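Thursday, late. Rotor bench, bay 2

Swashplate bearing from the Carnetex airframe is out. Took longer than it should have, puller kept walking off the lip. Pouran held the strap, I did the swearing. Outer race has a dull band on the lower side, you can catch it with a fingernail. Inner looks OK. Grease dark but not gritty.

Log says 700 hours on this one. Shokri's sheet wants a look at 300 and there's no entry for it. Asked Ardalan, he thinks it was done at Dreltley before the ship came to us and the card never got copied over. Need the card. Not signing anything on "thinks".

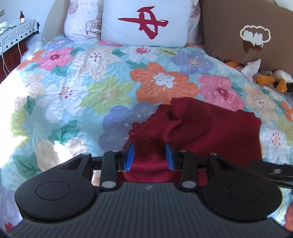
Replacement is on the shelf but the part number ends in a different dash. Parvaneh called Nornon, they say same bearing, newer seal. Want that in writing. She's emailing them tonite.

Torque wrench, the long one, reads low against the tester. Tagged it red, put it in Banafsheh's tray. If you used it this week on the pitch link bolts go back and check them with the other one. That means me too, did both on the left side Tuesday's ship. Ugh.

Tail rotor balance still open. Last run came out worse with the weight moved, so either I read the clock angle backwards or the pickup is loose. Bracket has a bit of wobble. Tighten, run again, THEN move weight. One thing at a time.

To do
- card from Dreltley (Ardalan)
- Nornon letter
- recheck pitch link bolts, left
- photos of the race before it gets cleaned!! do not put it in the solvent
- order shims, we are down to the bent ones
- ask Shaimaa if the hoist is free in the moring

Bearing is bagged, second drawer, my initials on it.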